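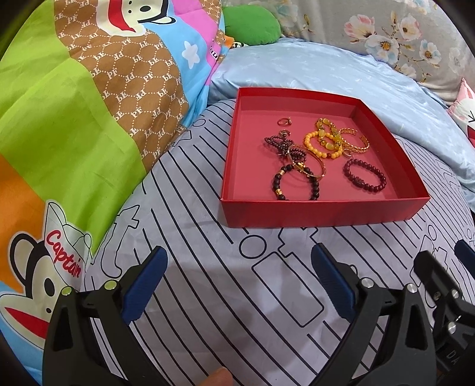 Figure 3. The hand-held gripper with its jaws open in front of the box of jewelry. The box of jewelry rests on a bed.

3.2 Gripper setup and upkeep

All episodes in the Lengyel set were recorded with one hand-held gripper. Each black plastic finger carries a blue ridged pad on its inner face. Thin items such as rings and chains are hard to hold if the pads are worn or sit at different heights, so we checked them before every session. The operator closed the jaws on a 3 mm steel pin and pulled. If the pin slipped, both pads were changed as a pair.

Finger screws were retightened every 40 episodes. Over 1,058 episodes we replaced the pads 99 times, most often after work with beaded bracelets. One finger cracked near its base in January and was reprinted by Declan Horrocks at the Givmont workshop. Jaw width was calibrated again after that repair, and episodes recorded with the cracked finger were left out of training.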